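Call for participants: does a tea box make anyone drink more tea?

Plokuta is looking for 19 office workers to try out wooden tea boxes at their desks. We are not convinced these boxes do anything. A supplier, Bernus, says that tea kept in sorted compartments gets used up, while tea left in its carton goes stale in a drawer. Maybe so. We have heard this kind of claim before, usually from people with boxes to sell.

What you would do: keep a divided, lidded box on your desk through July, fill it with individually wrapped tea bags, and write down what you take out and when. You also refill and re-sort it once a week, and tell us if you stop bothering. Most of us suspect you will.
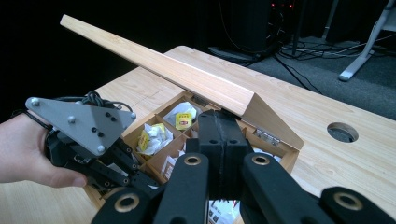
We would like people who doubt the whole idea, and a few who already own one of these and swear by it. You need a desk of your own with room for the lid to open. Coffee drinkers may apply, but you have to drink at least 2 cups of tea a week or your log will be very dull reading.

Pay is 370 dollars, sent after your last log comes in. No log, no money. You do not keep the box. Bernus supplies the boxes but does not see your name and has no say in what we print, even if it turns out to be unkind.

Write to Farzana Gilani at Plokuta with a few lines on how you store your tea now. "In a mug by the printer" is a fine answer. Danish Kakakhel handles questions about payment.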